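Tulitz fitted sheet, queen, after four months
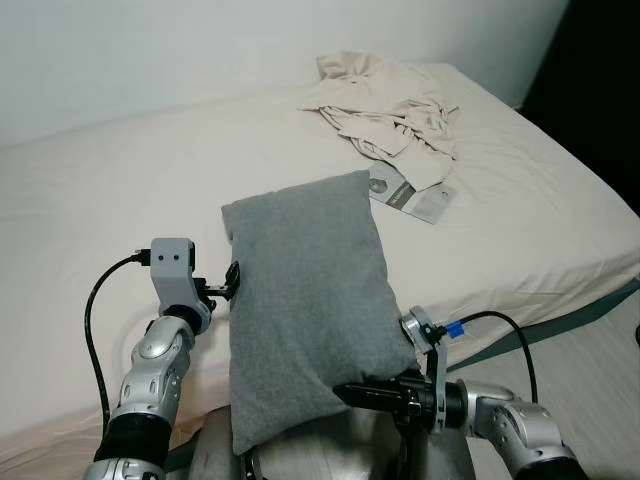
I bought the Tulitz in January to replace a Melnyk sheet that had worn through near the foot. I paid $40, on sale. It has been on the bed most weeks since then, so this covers wear as well as first impressions.

Fit first. My mattress is 10 inches deep with a thin topper. The Tulitz goes on without a fight, and the corners have stayed put. Elastic runs all the way around the hem. The Melnyk only had it at the corners and came up at the head end every few nights.

The fabric is cotton percale. Stiff out of the package, better by the third wash. If you like a silky sheet you will not like this one. It sleeps cool, and I expect to be glad of that in July.

Washing: warm, low heat in the dryer. It shrank a little the first time, mostly in length. There are 2 small pills near the middle and no loose threads. It wrinkles badly if left in the dryer. I don't iron sheets, so the top always looks a bit creased.

The light color shows everything. Coffee came out with cold water and dish soap. A spot of hand cream did not come out completely.

What I don't like: there is no tag marking the short side, so I get it wrong about half the time. I put a safety pin in one corner. The pillowcases are sold separately and cost too much for what they are. I kept my old ones.

I would buy it again at the sale price. At full price I'd look around first.

Latifa Ashour
30 May 2022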